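4.2 What counts as "put away"?

I should admit up front that I started this part of the study with the wrong question. My plan was to ask people where they kept things, draw a little map of each home, and then see how the maps changed between the first visit and the second. I got my maps. They're lovely maps! But once I sat down with the interview notes from Rolow and Lirnlow, it was clear that people kept correcting me on one small point, and the correction was more interesting than anything I had drawn.

The point was this. When I asked "is that put away?", I meant "is it inside something?" Drawers, cabinets, boxes, closets. The people I talked to mostly didn't mean that at all. For them a thing was put away if it was where the next person would look for it. A pair of scissors hanging on a nail by the back door was put away. The same scissors in a kitchen drawer were lost (one woman in Lirnlow used that exact word, and then used it again for her own passport, which she had filed very neatly in a folder).

I went back and recoded all 70 interviews with that in mind. My first codebook had 4 categories of storage: closed, open, hanging and temporary. "Temporary" was a disaster. I had used it for anything sitting on a table, a windowsill, a stair or the top of the washing machine, and it ended up swallowing so much of the data that the other categories looked like leftovers. Some of the things in it had been in the same spot for years. One family had a bowl of keys on the hall radiator that was older than their youngest kid, and I had written "temporary" next to it on both visits. So that label had to go.

In the new coding I split it in 2. The first group I call resting places, where an object stops for a while on its way to somewhere else (mail, library books, a sweater that belongs upstairs). The second I call standing places, where the object isn't going anywhere and everybody in the home knows it. The split sounds fussy on paper, but in practice people sort their own things this way very quickly. If I pointed at a pile and asked "is this on its way?", I nearly always got a yes or no without any thinking time. Ask the same people whether a pile was "tidy" and you could be there until dinner.

Age of the home mattered less than I expected. The Georgiou apartments in Rolow are the newest buildings in the sample and have a lot of built-in closet space, and I was sure they would show fewer standing places. They showed plenty. What they had fewer of was hooks, and I suspect that has more to do with the rental agreement than with anyone's habits – tenants there have to fill every hole they make before moving out.

Tables deserve their own paragraph. In both towns the table was the surface people felt they had to explain to me, even when I hadn't asked. They'd apologize for the shelf in passing, but the table got a whole story. I think a table is supposed to be ready for a meal at any moment, so whatever sits on it is automatically on its way, and a standing place there feels a bit like cheating. And yet small clusters in the middle of the table were very common, usually gathered close together so that the edges stayed free. I've started calling these center clusters. People work around them, eat around them and lift them as a group when the cloth needs shaking out.
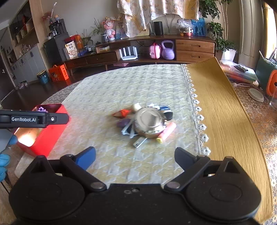
Figure 3. A center cluster on a quilted tablecloth, with a round, shiny metal container as its largest item.

When I asked what belonged in a center cluster, the answers were all over the place, and I won't pretend I found a rule. Size came up a lot. So did "things more than one of us uses," although the diaries don't really back that up. Of the 1505 diary entries, the ones about tables mention a single user far more often than a shared one. It may be that people remember the shared uses better, or that they like them better. I'd want a longer diary period before saying more.

I also tried the Preltex room checklist on a few homes for comparison. It asks for a yes or no on "surfaces clear," and I found I couldn't fill in that line for any table with a center cluster without picking a side. I left it blank and made a note in the margin. The blanks are treated as missing in Section 5, along with the two visits where the light was too poor for me to finish the map.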